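Home | Syllabus | Readings | Labs
Search this site Go

Robot Learning Seminar, Week 6 handout
Feb 19, 2021
Learning from hand-held gripper demonstrations: how much should we believe?

The Bralthorpe report claims that 2,000 demonstrations recorded with hand-held grippers are enough to train a pick-and-pack policy. No robot is used in collection. A person holds the gripper, does the task, and the wrist view plus jaw width becomes the training data.

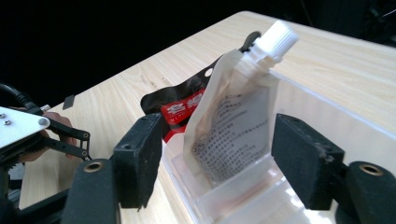 Read the results table before you read the abstract. Of the 2,000 demonstrations, 891 survived filtering, and the filter rules were written after the first policy was trained. I would like to know what the rejected ones looked like. The report gives one sentence on it.

Second problem: the test set. Success was scored on 55 trials over 6 objects, all on the same table used for training. A policy could be leaning on the tabletop and we would have no way to tell. The Hegarty baseline was run on a different table — so the comparison is weak at best.

Third, hardware wear. Finger pads change with use, and a pad that has lost its nap grips differently and also looks different to the camera. Bendus logs pad age with every episode. Bralthorpe does not.

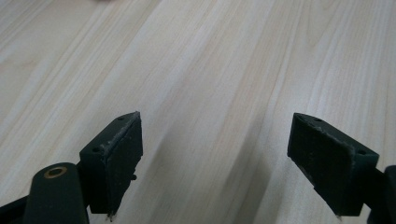
Fig. 2. Open jaws over the tabletop. Note the fraying along the upper edges of both pads.

For next week: pick one claim in section 4 and write down what result would change your mind. Skip the Zomine appendix, it covers calibration only.

3 comments | 11 shares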